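I picked ghost lights for my project, mostly because my roommate bet me I couldn't get a whole report out of them. So this is me trying to collect on that!

The lights in question are the ones people see over the reservoir road outside Rolemley. If you grew up near there you already know the story. A white or yellowish glow hangs low over the far end of the road, wobbles a bit, sometimes splits in 2, and then goes out. Some people say it's a railroad worker with a lantern (there was never a railroad, I checked). Some people say it's visitors from somewhere else. My aunt says it's swamp gas, and she says that about everything.

## What I did

I started with old reports. The Ramasamy Collection at our library has a box of letters and clippings from people who wrote in about strange stuff in the county, and I went through all of it over winter break in December. It came to 490 pages, a lot of them handwritten, and a few in green ink that was really rough on my eyes. Out of all that I pulled 56 reports that were clearly about the reservoir road. The rest were noises, big cats, one haunted laundromat, and a very long letter about Atlantis that I read to the end even though it had nothing to do with my topic.

For each report I wrote down the time of night, the weather if they gave it, where the person was standing, and what they said the light did. I put it all in a spreadsheet and then redid the spreadsheet, because I'd mixed up "north end" and "far end" and those are only the same place if you're coming from town.

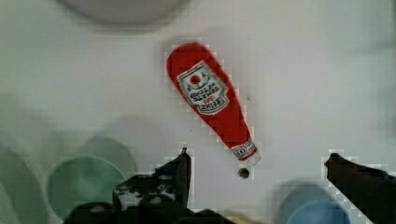

*Fig. 1. Small red bottle on a white tabletop.*

Then I went out there myself. I parked at the Itadetti feed store, which lets people use the lot after closing, and walked 300 yards up to the bend where most of the witnesses stood. I went on several nights and saw the light on two of them. I'll admit the first time I got goosebumps! It really does hang there, and it really does look like it's floating.

## What I think it is

Headlights. I know, boring. The old Lutance highway comes over a hill on the other side of the water and lines up with the reservoir road for a short stretch. When I marked the witness spots on a map, most of them had a straight view to that hill. The splitting fits too, if a car gets close enough for you to tell its headlights apart.

What I can't explain is a handful of reports from people who were standing down by the dam, where the trees should block the highway completely. Maybe the trees were shorter back then, or maybe they remembered the spot wrong. I don't want to just toss those out because they mess up my answer.

## Stuff I'd do differently

I should have brought someone to stand on the highway hill and flash their lights at a set time. That would have been a much better test than me squinting in the cold and guessing. I also wish I'd talked to more people in person, since the letters leave out so much (one just says "saw it again, same as before," and there's no earlier letter in the box). If I get to keep going with this next semester, the dam reports are where I'd start.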